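Equipment review: Esska hand-held gripper pair, supplied by Lorente
Workplace Equipment Reviews, Worninance, Dilville office
Prepared by Soledad Marín, September 2023

Purpose of this review

Worninance has provided household cleaning and tidying services in Dilville for many years. Since February, part of the home services team has also recorded its tidying work with the Esska gripper pair, so that the recordings can be used to train household robots. This review considers the tool as a piece of working equipment. It is intended for team leaders who must decide whether to bring it into their own rota, and for staff who may be asked to use it.

Nine members of staff took part. They completed 866 recorded tasks, nearly all of them in furnished homes. The opinions below are drawn from their written comments and from my own use of the tool over several shifts.

Handling and grip

The Esska is closed by squeezing and opened by relaxing the hand. The action is smooth and the jaws meet squarely. A new user can pick up a rigid object within the first few minutes, although doing so at a natural speed takes a good deal longer. Most staff described the first week as slow and rather frustrating, and two asked to return to ordinary duties before the week was over. Both later came back to the work by choice.
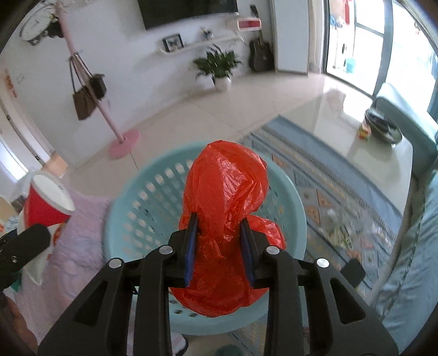 Soft waste was the hardest category for almost everyone. A bare hand gathers loose plastic without any thought, whereas the gripper takes only what lies between its two fingertips and leaves the remainder to spread. The approach we now teach is to pinch the material near its middle, as with the red bag held over the teal basket, and to accept that it will puff out above the jaws and hang below them. Staff who tried to flatten the bag first lost time and gained nothing. The dark blue pads on the fingertips hold thin film well, and we had few complaints about slipping.

Paper cups present a different difficulty, as they are easily crushed. The Esska gives reasonable feedback through the handle, but there is no stop to limit the squeeze. I would ask Lorente to consider one.

Comfort over a shift

The weight of the tool is acceptable for short periods. It is less acceptable after several tasks in a row, particularly when working at floor level. Our present rule is a seven-minute rest after each group of recordings, with both grippers set down. Staff with smaller hands found the reach to the squeeze lever tiring, and the handle cannot be adjusted. I consider this the most serious fault of the product. It should be corrected before the tool is offered to any larger group.

The joints remained firm throughout the trial and no pins worked loose. Cleaning is simple: a damp cloth for the linkages and a dry one for the pads. The triangular openings in the arms do collect fluff from rugs and throws, and these need attention at the end of the day.

Working with two grippers

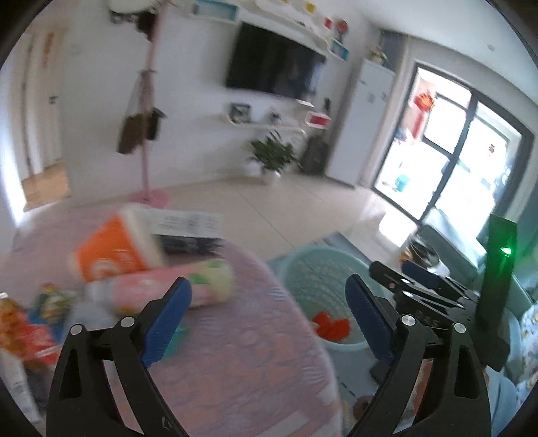
Planning the order of work matters a great deal when both hands are occupied. Staff cannot push a sleeve up, move a chair or steady themselves without putting a gripper down first. We therefore ask that the basket be placed before recording begins, within reach of the surface to be cleared. With the basket standing on the floor beside the pink-covered table, a cup or a packet can be carried across with a short turn of the body. Where small packages crowd one side of a table, as they do there, we advise starting with whatever lies nearest the basket. The green light on the tool is bright, and two members of staff mentioned it as a distraction in dim rooms.

Effect on the work and on staff

It would be wrong to assess this equipment without considering what it asks of the people who use it. The job has changed. A cleaner is normally judged by the state of the room at the end of a visit, and takes some pride in getting there quickly. During recorded work the same person is asked to move evenly, pick up one item at a time and, on some days, clear the same table repeatedly. Several staff found this tedious. Others welcomed it as lighter than scrubbing floors and were interested to see their own methods treated as something worth learning from.

Concern about future employment was raised at both staff meetings. Management has confirmed in writing that recorded hours are paid at the higher skilled rate, that taking part is voluntary, and that no post will be removed during the present agreement. The agreement does not extend beyond that – and staff are entitled to ask what follows it. I have recommended that this be discussed well before renewal.

Cost

The budget set aside for equipment and repairs was 2000 euros, and the trial remained within it. Replacement pads were the only regular expense. Deliveries from Lorente were prompt, but the printed instructions are poor, and we have written our own.

Recommendation

Suitable for use by trained staff in short sessions, subject to the rest rule described above. Not recommended for full shifts in its present form. Team leaders wishing to borrow a pair should apply to the Dilville office, stating the number of staff and the type of rooms in which they will be working.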